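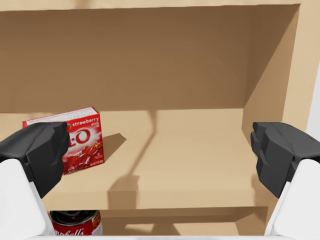
Wrist camera view in the sim, gripper open at the upper shelf. The gelatin box is the target.

Gripper stops short of box on shelf, then reports "grasp complete" with nothing in it

Asked by Signe Kirkegaard, 3 Nov 2024
Tags: simulation, grasping, collision, shelf

I have a shelf picking task in simulation that used to work and now fails most of the time. Two-finger gripper on a six-axis arm, planner is Tradier, and the grasp routine is the stock one from the Falus package. The job is to take the red Jell-O box off the upper shelf. There is a soup can in the compartment below, which is not part of this task.

What happens:

- The arm reaches the pre-grasp pose in front of the shelf with the fingers open.
- It moves in, then halts before the box is properly between the fingers.
- The fingers close anyway and the log says "grasp complete".
- The arm backs out and goes to the drop-off position with an empty gripper.

Out of 100 runs last night, 15 picked up the box. In a few of the others the left finger pushed the box further along the shelf and one run knocked it over.

I updated Falus in October and the trouble started some time after that, but I also changed the shelf model the same week so I can't say which one it is. I have tried slowing the approach down to 60 per cent and it made no difference. I have also tried moving the box towards the middle of the shelf. That was a bit better, not enough to call it fixed.

This is due to go on the real arm at our Sosstead site once it passes, and I don't want to do that while it can close on nothing and call it a success. Any ideas where to look?

2 answers

Answer 1

Had this with mugs. Turn the friction up on the finger pads and make the box heavier, then it stops sliding about. Also check you are on the latest version. If that doesn't work reinstall Nam, it sorted mine.

Comment from Signe Kirkegaard: I don't use Nam in this setup. Friction might help with the pushing but the arm stops before it gets a grip, so I don't think it is the main problem.

Answer 2 (accepted)
Muchen Cai

You have two faults and they should be fixed separately.

The early stop. The first thing I would look at is the collision shape of the new shelf. When you import a shelf as one mesh, many tools wrap it in a single convex shape by default. The picture still looks like an open shelf but the planner thinks part of the compartment is solid. Switch on the collision view and look at it from the side. If the opening is filled in or partly filled in, delete that shape and build the shelf from plain boxes, one for each panel. While you are there, check the finger shapes too. A padding value left over from another gripper will cost you clearance at the side wall and at the shelf surface.

Don't turn collision checking off to get round it. It will pass in the sim and then drive a finger into the real shelf.

The false success. "Grasp complete" in that routine usually means the close command has finished. It doesn't tell you there is anything in the gripper. Read the finger gap after closing and compare it with the width of the box. If the fingers have gone to fully closed, fail the pick, open, back out and stop. Do the same if the approach ended before the goal pose, so that the close is never sent in that case.

I wouldn't put this on hardware until the second part is done, even if the first part fixes your numbers. When you do move over, start at low speed with someone on the stop button.

Comment from Signe Kirkegaard: It was the shelf. The collision view showed a solid block coming a good way forward in the upper compartment. I rebuilt it from boxes and left the finger padding as it was. Next batch was 149 runs with two misses. The gap check caught both of them and the arm stopped where it should. Still need to find out why those two missed.

Comment from Muchen Cai: Look at the box pose at the start of those two. If it is turned more than in the others, the fingers may be catching a corner.

Comment from Signe Kirkegaard: Will do. I'll open a new question if it's something else.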